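Console table

A console table is a narrow table designed to stand against a wall, most often in an entryway, behind a sofa or along a hallway. It is usually taller than a coffee table and shallower than a desk. Older forms had only two front legs and were fixed to the wall at the back; most modern ones stand free on four.

Dimensions

Most makers keep the height close to that of a sofa back. The Dovska pattern, often copied by regional workshops, is 30 inches high and has three shallow drawers. Very narrow versions - such as the Virkska hall model - are sold for passages where a deeper top would block the way.

Placement

In an entryway, the table is normally centered under a mirror or a framed print. Behind a sofa, it should be slightly shorter than the sofa itself. Designer Rekha Malhotra, in her handbook for the Bhatia showroom, advises leaving at least 7 inches of clear wall at each end.

Styling

Objects on a console table are commonly grouped by height, with one tall piece, such as a lamp, set off to the side. Trays and shallow bowls hold keys and mail. Similar grouping is used on other narrow surfaces in the home, including mantels, window ledges and the tops of toilet tanks.

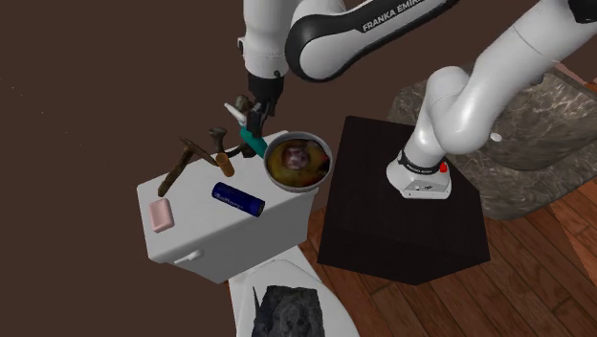 Small objects grouped together, in two rendered views.

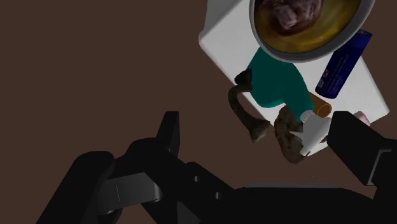
Care

Painted tops are dusted with a dry cloth. Oiled wood is treated once a year, traditionally in October, before indoor heating begins to dry the air. Wall-fixed tables should have their brackets checked at the same time.

See also

Pier table
Sofa table
Jomdale sideboard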